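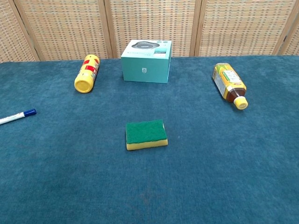
How to cover a tabletop in carpet and hide the wall behind it

I sort things on a table. Mail, cans, pens that may or may not work, whatever came in from the car. For years I did this on bare wood, and every can that tipped over rolled to the edge and then to the floor, usually in the direction of my foot. Carpet fixed that. A folding screen fixed the view. The whole job takes an evening, or two if you own a cat.

What you need

A table with a flat top and square edges
Low-pile carpet or felt-backed fabric, 3 inches bigger than the top on every side
Double-sided carpet tape
A staple gun, if it's your table and you're sure about this
A sharp utility knife and a long straightedge
A folding screen at least as wide as the table

Picking the carpet

Go for a short, soft pile. Anything shaggy swallows paper clips and gives them back in the spring. I wanted gray and came home with teal, which I blame on the lighting at the remnant place in Fullville. Teal has grown on me. It shows smudges and it shows every direction you've ever wiped it, so if streaks bother you, buy something speckled and ugly.

Laying it

1. Unroll the carpet face up on the floor the night before and put books on the corners. My piece had been rolled up since October and took this personally.

2. Wipe the table and let it dry. Tape won't stick to crumbs.

3. Run tape around the outside of the top, then in strips down the middle. Leave the backing paper on.

4. Center the carpet. Peel one strip at a time, starting in the middle, and smooth outward with your forearm.

5. Fold the extra over the edges and staple it underneath. At the corners, cut out a small square first or you'll get a lump the size of a dinner roll.

6. Brush the pile all one way. It will look wonderful until you set something down.

Adding the screen

A woven one with light wood posts goes with nearly anything. Stand it right up against the far edge of the table and zigzag the panels a little. Opened flat it falls over – my neighbor Cor Smits tested this with his head.

Living with it

Vacuum with the brush attachment. Blot spills, don't scrub. Cans can lie on their sides now if they feel like it, and a sponge can sit out as long as you've wrung it properly. Put the caps back on your markers. I can't stress that one enough, and I've already replaced one corner.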